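第4章 示教：料箱取块任务

4.1 适用范围

本章说明用手动牵引和远程操纵两种方式，为机械臂录制料箱取块动作的步骤。软件为 Drurel 示教端 ，控制柜一侧需已装好 Dobos 通信模块（安装见第2章）。未完成第3章工具标定的，不得进行本章操作。

4.2 示教前准备

1. 将料箱放到台面的定位标记内，箱沿用夹具夹紧。用手推箱体四角，应无位移。
2. 检查腕部线束。第六轴从零位向两侧各转至 172 度，线束不得绷紧，也不得挂到箱沿。
3. 把料块放入箱内。料块之间允许贴近，不允许叠放。紧贴箱壁的料块留到最后录制。
4. 在示教端新建任务，名称只能使用字母、数字和下划线。
5. 选择“箱体坐标系”，用探针依次触碰箱底三个参考点，点“计算”。残差显示为绿色方可继续；显示黄色时重新触碰，不要手动修改数值。

注意：更换料箱或松开过夹具后，第5步必须重做。旧任务中的轨迹不会自动跟随新坐标系，需在“任务属性”里点“重新绑定”。

4.3 手动牵引示教

1. 将模式开关拨到 T1，按住使能键至中间位。
2. 点“牵引”，等待状态栏出现“重力补偿已启用”。补偿启用前推动机械臂会触发力矩报警，代码 209。
3. 握住腕部法兰上方，把夹爪带到箱口上方的预备点，点“记点”。不要握夹爪手指或线束。
4. 沿箱体坐标系 Z 轴下降。进入箱内后，软件自动把牵引速度降至每秒 30 毫米。
5. 两指对准料块窄边，点“闭合”。夹持力默认值为 400，单位为控制器内部刻度，不是牛顿。
6. 垂直提起，高出箱沿后点“记点”，松开使能键，保存本条示教。

小心：箱壁是斜的，夹爪越往下，离箱壁越近。夹取靠边料块时，先在箱底上方悬停，目视确认手指外侧有间隙，再继续下降。

4.4 远程操纵示教

牵引时操作者的手臂容易挡住相机，需要同时录图像的任务应改用远程操纵。

1. 连接 Wakorora 手柄，确认示教端右下角显示“已配对”。
2. 人员退到围栏以外，关闭安全门。手柄在安全门打开时不输出指令。
3. 按住手柄扳机，机械臂开始跟随；松开扳机，机械臂原地保持。手柄移出舒适范围时，可松开扳机，把手收回后再按。
4. 平移比例首次使用设为 0.5。箱内操作时可再调低，不要调高。
5. 每次只取一个料块。夹取失败时不要中断录制，抬起后重新对准；是否保留该条，在回看时决定。

料块朝向不一致时，夹爪应先在箱口高度转好角度，再下降。料块彼此靠近的，从外侧那块开始取。
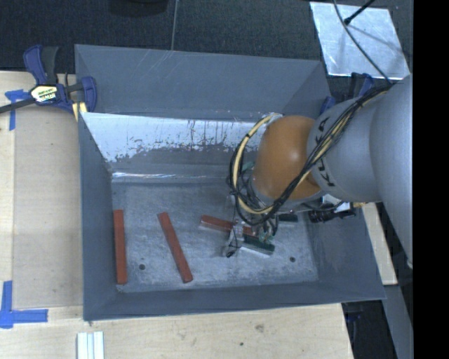
Sturngate 来信说，他们按这个顺序录，斜放的料块没有问题，但离箱壁近的那块总要试两三遍，问能不能在箱内边降边转，把腕部让开箱壁。

可以，但仅限远程操纵方式，且须先在“高级”页打开“箱壁虚拟边界”。边界打开后，夹爪外廓接近箱壁时手柄会振动，越过边界的指令不执行。边界只按夹爪外廓计算，不含线束和腕部附件，这部分仍须目视监控。牵引方式下虚拟边界不起作用，不得边降边转。

4.5 回看与筛选

1. 打开“示教列表”，逐条播放。首次在实机上回放时，速度倍率设为 10%，手放在急停按钮上。
2. 出现以下情形的，标为“弃用”：料块在提起过程中滑转；夹爪碰到相邻料块并使其移位；录制中途触发过保护性停止。
3. 夹取一次未成、随后重新对准并夹起的，标为“含修正”，可以保留。
4. 每种摆放至少保留约 30 条有效示教，再导出。
5. 点“导出”，选择目标目录。导出期间不要断开控制柜电源。

注意：被标为“弃用”的条目不会立即删除，仍占用存储空间。需要清理时，在“维护”菜单中执行“清空弃用项”，此操作不可撤销。

4.6 常见报警

209：力矩超限。松开使能键，检查夹爪是否顶住箱底或箱壁，手动抬起后复位。

坐标系未绑定：回到 4.2 第5步。

手柄失去配对：机械臂自动保持原位。重新配对后须先松开扳机再按下，方可恢复跟随。

夹爪未到位：检查指间是否夹有异物，并核对工具标定中的张开宽度。

报警无法清除时，记下代码和任务名称，按第7章导出日志。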